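把废片还给训练集

2024年6月13日

Grarkari 项目第一批数据交付之后，我们开会讨论要不要把验收标准再收紧一点。会上多数人赞成收紧，我反对，没说服谁。这篇文章算是把当时没讲完的话讲完。

先交代一下做的是什么。我们采集的是桌面操作的示范：人拿着手持夹爪，在桌上完成一件小事，把玩偶放进筐里，把布叠起来，把盖子盖上。夹爪上有相机，头上也有相机，画面和夹爪的开合一起录下来，交给下游去训练模型。一条示范短的十几秒，长的也不到一分钟。第一批通过验收的有2549条，全部由人一条一条做出来。

验收标准写在一份文档里，核心的意思是示范要干净。起手位置要对，一次夹住，中途不掉，放下后手退回原处。夹空了重来，掉了重来，夹住以后又松开调整姿势的，也重来。重来之前的那一段标成废片，不进训练集，过一阵子从硬盘上清掉。

我认为这份标准的方向有问题。废片里有一大部分应该留下来，而且应该当成正经数据标注、交付、算钱。

理由要从操作本身说起。没有拿过手持夹爪的人，容易以为这跟用手拿东西差不多。差别很大。手指能感觉到布料在往外滑，手会自己收紧，人根本不用去想。隔着一副夹爪，这种感觉剩下的很少，多半要靠眼睛看。绒布玩偶尤其麻烦，外面是软的，里面填充不均匀，夹在边上只夹到一层布，提起来整个身子往下坠；夹得深，两片夹指又会把它挤歪。熟练的采集员会在夹住以后稍微提一下，看看它往哪边偏，偏得多就放回桌面重新找位置。提一下、看一眼、放回去，这几个动作在现在的标准里全算瑕疵。

可是模型到了现场，最需要会的就是这几个动作。它一定会夹偏，一定会遇到夹住了但不稳的情况。如果训练集里的每一条都是一次夹住、平稳放下，那么它见过的世界里就没有“夹偏了”这回事。等它真的夹偏，它手里没有任何一条示范可以参照，只能接着按照夹正了的样子往下走，然后把东西掉在半路上。

做模仿学习的人都知道这个问题，论文里也有各种补救的办法，比如事后让人接管纠正，比如往轨迹里加噪声。这些办法我不反对。我只是觉得奇怪，一边花钱请人专门去制造失误再示范怎么挽回，一边把采集时自然发生的失误和挽回成批删掉。后者更真，因为采集员当时是真的没夹好，真的在想怎么办。

再说双手。单手夹爪的失误比较单纯，夹住或者没夹住。两只手各拿一副夹爪，情况就复杂了。左右两边用力不一样，玩偶会朝一边转；一边先松，另一边就得多撑一会儿。有些玩偶从两侧夹着抬起来最稳，有些反过来，从一侧夹住、另一侧托着更好。哪一种行，采集员要试过才知道。试的过程里有大量信息，包括两只手谁先动、谁等谁、什么时候停下来重新商量。按照干净的标准剪完，只剩下已经商量好的那一段，看上去两只手像是天生就知道该怎么配合。

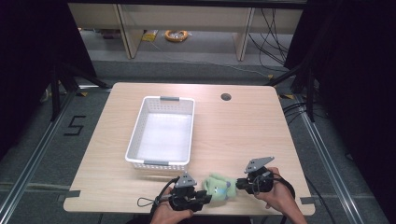
Ha-rang Koo 看过前面这几段，觉得我把话说得太满。废片里真正有用的挽回动作没有我讲的那么多，更多的是走神、胳膊酸、绑带松了、线缠住了，这些东西放进去，模型学到的是人的疲劳，跟任务没有关系。与其整批留下，还不如一条都不要，至少训练的人知道自己手里是什么。

这个意见我想了很久，承认它对了一半。废片里确实有很多没用的东西。线绕到手腕上，人停下来甩一甩，这种停顿对模型毫无意义，留着还会教坏它，让它无缘无故在半空停住。但是“很多没用”推不出“一条都不要”，只能推出需要有人去分。现在的问题在于没有人分。验收界面上只有通过和不通过两个按钮，因为线缠住而作废的，和因为夹偏了又重新夹好而作废的，进的是同一个文件夹，几天以后一起消失。

我后来去翻了还没来得及清的一部分，抽了200条出来看。抽样很粗，不能当成研究结果，我也不打算给出比例，免得被人拿去引用。说几种印象深的。

一种是夹到了不该夹的地方。玩偶身上有些小零件，或者布料底边堆在一起，夹指合上以后只咬住一小条布。采集员看出来了，往上轻轻带一下，确认吃不住力，松开，往里挪一点再夹。整段动作从头到尾没有多余的部分，就是夹了两次。按规定不通过。

一种是夹得没有问题，但是玩偶在桌上的朝向不利于放进筐里。采集员先用夹爪把它拨转一个角度，再去夹。任务说明里没有写可以拨，审核的人就判了不合规。我觉得拨这一下非常聪明，比后面整套抓取放置都值得学。

还有一种是放到筐沿上了，半边身子在外面。采集员没有提起来重放，用夹爪的侧面往里推了一把，进去了。也不通过，理由是“使用了非夹持动作”。

看完这些我有点生气，主要是生自己的气，因为验收文档的初稿是我写的。当时写得很快，脑子里想的是交付方要一致、好看、容易检查，没有去想这些条款会把什么样的行为赶出去。标准一旦写下来就有自己的惯性。采集员很快学会了什么样的动作能过，于是不再拨，也不再推，玩偶朝向不好就伸手把它摆正，再按开始。这样一来，连起始状态也变得干净了。

起始状态这件事值得单独说一说。早期我们不规定玩偶怎么放，随手扔在桌上，是什么样就什么样。后来为了提高通过率，开始有人把它摆成好夹的样子。没有谁下过这个命令，通过率高的人拿的钱多，大家看在眼里，自然就会这样做。等到我发现，后半段数据里的玩偶几乎全是端正坐着的，位置也都在桌子偏中间的地方。单看每一条都很标准，合在一起，覆盖的情况比前半段窄了很多。数量一直在涨，多样性在往下掉，而我们的周报上只有数量。

所以我的第一个主张是，改计费。按通过的条数算钱，就等于花钱买整齐。应该按在岗时间算，做坏了不扣，做慢了也不扣。担心有人磨洋工的，可以去看录像，采集本来就是全程录着的，一个人是在想办法还是在发呆，看一会儿就能看出来。Bretar 那边给我们供人，最初不愿意改，说按时间算没有办法向客户解释成本。我的回答是，按条数算的成本看着低，是因为把损失推到了训练那一头，总有人要付。后来他们同意拿一个小组试一试，为期7周，目前还没有结束，结果怎么样我不在这里预告。

第二个主张是，改验收的按钮。通过和不通过之外，至少要加一个“过程有波折，任务完成”，再加一个“任务未完成，动作有意义”。前者可以直接进训练集，后者单独存放，给做失败检测和做价值函数的人用。真正的废片，线缠住的，绑带松的，有人从旁边递东西进来的，另外归一类，该删就删。分类的工作最好由采集员自己在做完那一条之后马上做，隔一天再让审核去猜，很多就猜不出来了。同样是停了两秒，当事人知道自己那时候在看哪里，在犹豫什么，审核只能看到停了两秒。

有人会说让采集员自己分类不可靠。我的经验相反。Su-bin Ahn 做采集的时间比我写验收文档的时间长，她在纸上给自己记了一套符号，哪种玩偶怕夹边，哪种要先压一下再合，哪种布夹久了会慢慢滑出来。我们的标注体系里没有一项比得上她那张纸。她也不是唯一一个，做得久的人多少都有自己的一套，只是没有地方填。界面上没有那个格子，他们知道的东西就到不了数据里。

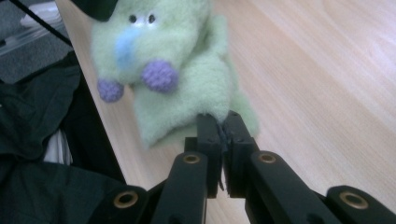

第三个主张跟工具有关。我们用的标注软件叫 Remer，总体上好用，有一个功能我建议默认关掉，就是自动裁剪。它会检测夹爪长时间没有明显移动的片段，把它们剪短，理由是静止的画面对训练没有帮助，还占空间。可是夹爪不动的时候，夹指未必没有在做事。夹软的东西，合上以后常常要停一停，等布料不再回弹，再决定提不提。从末端轨迹上看，这一段是平的，什么也没有发生。从夹爪相机的画面上看，布料在变形，褶子在慢慢移动，采集员正是在看这个。剪掉以后，示范就变成了一合上立刻就提。训练出来的策略也是一合上立刻就提，东西自然容易滑。

这个问题我们排查了很久。一开始怀疑是相机和开合信号的时间没有对齐，校了好几遍；后来怀疑夹指表面太光，换了材料，好了一点，没有根本改变。最后是 Yi-an Joo 拿原始录像和裁剪以后的版本并排放，才看出来中间少了一截。我们关掉自动裁剪，用同样的原始录像重新导出，没有补采任何东西，提起来就掉的情况明显少了。一个为了整洁而设的默认选项，让好几个人白忙了一场。

我举这个例子，是想说明“干净”在数据工作里常常是由离现场最远的人定义的。做软件的人觉得静止没有用，做验收的人觉得重夹不好看，做交付的人希望每一条长度差不多。各有各的道理，各剪一刀，最后交出去的示范，动作流畅，节奏均匀，看着比真人还利落。真人在桌子前面不是那样干活的。

说到这里要回应另一种反对意见，也是会上最有分量的一种。下游团队的 Geum-ok Jang 提过，混入带有重试的数据之后，他们训练的一个版本学会了反复夹。夹住了也松开，松开再夹，像是把重试当成了任务的一部分。她的结论是，波折太多的示范会让策略变得犹豫，宁可少而精。

现象我相信，我也看过那个版本跑起来的样子，确实让人着急。原因我有不同的看法。那一批数据是从废片里临时捞回来的，没有标明哪一次夹是失败的，也没有标明采集员为什么松手。模型看到的就是有时候夹住了往上走，有时候夹住了松开，画面上两者差别很小，它分不清，只好两样都学一点。如果当时每次松手都有一个简单的标记，说明这次没有吃住力，训练的人就可以选择怎么用：只取最后成功的那次，或者只取从失败到成功的那一段，或者给前面那一段低一点的权重。选择权在他们手里。现在的做法是由我们在上游替他们选好了，选的还是信息最少的那一种。

再往前说一步，那个版本之所以分不清，可能还因为光看画面本来就很难分清。夹住一层布和夹住一把布，在头部相机里几乎一样，手和夹爪常常正好把接触的地方挡住了，要从夹爪相机的近处才看得出差别。我们有一段时间为了省存储，把夹爪相机的画面压得比头部相机狠，因为领导来看演示的时候看的都是头部视角，那个视角好懂。近处的画面不好懂，大半个画面都是夹爪自己，普通人看了不知道在干什么。但是接触发生在那里。要让模型学会判断夹得牢不牢，这一路的画质一点都不该省。现在已经改回来了，前面压过的没有办法恢复。

少而精这个说法本身，我也有保留。精的标准如果是动作漂亮，那么精选出来的就是一群熟手在最顺手的条件下的表现。熟手当然要有，可是新手的数据也有它的用处。新来的人第一周做的示范，偏差大，犯的错五花八门，之后的几周迅速变得整齐。我们通常把第一周当成培训，录像都不存。Soo-ah Seo 来的时候正好赶上录像没有关，留下了完整的第一周。我后来反复看那些录像，她把夹爪的开合范围估错，从上面往下压的时候碰到桌面，换了三种角度才把一只趴着的玩偶弄起来，最后一种是先夹住一角拖到桌边，让它有一部分悬空，再从侧面去夹。熟手不会这么干，熟手有更快的办法。但是机器人的夹爪能不能伸到熟手那个角度，是另外一个问题，碰上伸不到的时候，拖到桌边就是一个现成的答案。

我不想把这件事说成一种浪漫的主张，好像错误越多越好。采集现场该有的规矩还是要有。相机标定要准，时间要对齐，桌面上和任务无关的杂物要收走，线要理好，别绕到手上来。夹爪开机以后先张到最大再合到底，确认读数正常。这些事马虎不得，一旦出错，整天的数据都没法用。我主张放宽的只有一样，就是人在桌面上怎么把事情做成。设备要严，人要松。现在很多地方做反了，标定差一点没有人管，采集员多夹一次倒要打回去。

去年10月我去 Oh 那边看过他们的采集间，地方不大，做法跟我们不同。他们每张桌子旁边放一块板，采集员做完一轮，把刚才遇到的怪事写上去，一句话就行，比如“耳朵夹住了，身子没跟上来”，比如“筐滑了”。写下来的句子第二天会变成任务，让其他人专门去做这种情况。也就是说，他们的任务清单有一部分是从失误里长出来的。我们的任务清单是年初在办公室里定的，定的人多数没有拿过夹爪，其中也包括我。

我当时问他们，这样会不会拖慢进度。对方说会，每天交的条数比计划少，客户来催过。然后就没有再往下说，接着带我去看他们的硬盘柜。我到现在也不知道客户后来有没有继续跟他们签。方法对不对和合同签不签得下来，有时候是两回事，我没有办法保证照我说的做就一定划算。

钱的问题绕不开。保留更多片段，存储要花钱；加分类，每一条多花一点时间；按时间计费，单条成本的账面数字肯定上去。目前市场上买示范数据，合同里写的基本都是小时数或者条数，外加一个合格率。合格率的定义由买方给，买方往往是照着上一家供应商的文档抄的，上一家又是照着再上一家抄的。我见过一份标准，里面还保留着针对另一种夹爪的条款，我们的设备根本做不出那个动作，照样要逐条打勾。要改这种局面，光靠供应方自觉没有多大用，买方得先在合同里承认，带有重试的示范也是合格品，并且愿意为说明文字付钱。

我的建议是从小处开始。买方在下一份合同里划出一小块，比例双方去谈，这一块不设合格率，只要求原始录像完整、设备状态正常、采集员做了分类。拿到以后跟干净的那部分分开训，也合起来训，看看差别。如果没有差别，我收回这篇文章里的大部分意见。如果有差别，那就再谈下一步。做这个试验花不了多少钱，比再采一轮整整齐齐的数据便宜得多。

对已经在做采集的同行，我还有一个更小的请求：硬盘如果没有满，先别清。哪怕现在没有人力去分类，也把不通过的那个文件夹留着，文件名里带上日期、桌号和作废原因，原因写粗一点也行。将来要补标注，原始录像在就有办法，删了就只能重新请人来做，而重新做的时候，人已经熟练了，当初那种夹法再也做不出来。

我们自己的情况是，第一批的废片在我提意见之前已经清掉了一大半，剩下的现在放在一块单独的硬盘上，暂时由我保管。验收文档的新版写到了第四节，“非夹持动作”那一条已经删了，重试怎么标还在跟下游商量。Geum-ok Jang 要求标记必须精确到夹指张开的那一帧，采集员觉得做不到，只愿意在一条做完之后按一下键说明发生过。下周再谈一次，估计会先按采集员的办法来，具体到帧的部分由开合信号去补。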